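Parts Counter Associate — Wivier Import Auto, Trnka Road Location

Wivier Import Auto services and restores European passenger cars, with a focus on compact models from the 1970s through the 1990s. The company is accepting applications for one full-time Parts Counter Associate at its Trnka Road location. The position reports to the Parts Manager, Iveta Mikuš.

The Parts Department supports 21 service bays and handles retail and mail orders from private owners. Many of the cars in our care were never sold in the United States, and their parts must be matched by chassis number, production date, and market of origin. The Associate will be expected to learn this work under supervision during the first months of employment.

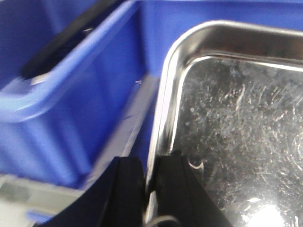 Duties of the position

Receive and check incoming shipments against purchase orders.
Look up part numbers in printed and electronic catalogs, including catalogs in German.
Issue parts to technicians and record each item on the correct work order.
Quote prices and delivery times to customers in person, by telephone, and by email.
Process core returns and warranty claims.
Take part in the yearly stock count, held in September.

The Associate will also assist with the Purnoven collection, a stock of new old trim, glass, and rubber seals purchased by the company from a closed dealership. Cataloging of this stock is in progress under Vilém Kollár. Applicants with knowledge of door and window seals for two-door hatchbacks are asked to say so in their cover letter.
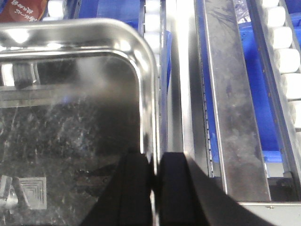

Requirements

High school diploma or equivalent.
At least two years of experience in auto parts, vehicle service, or warehouse work.
A valid driver's license and the ability to drive a manual transmission. Deliveries to our paint shop in Tesine are made by the parts staff.
Ability to lift 50 pounds.
Good written English. A reading knowledge of German or Italian is desirable but not required.

Hours and benefits

The schedule is 40 hours per week, with one early shift in rotation. Benefits include medical and dental coverage, paid vacation, and employee pricing on parts and labor for one personal vehicle. Employees may rent lift time after hours with the written approval of the Service Manager, Norbert Halás. Pay is set according to experience and will be discussed at the first interview.

How to apply

Send a resume, a cover letter, and the names of two work references to the Personnel Office, Wivier Import Auto, 529 Trnka Road. Please write "Parts Counter" on the envelope. Applications must be received by 10/01/2024. Applicants selected for an interview will be contacted by telephone — please include a daytime number.

Wivier Import Auto is an equal opportunity employer.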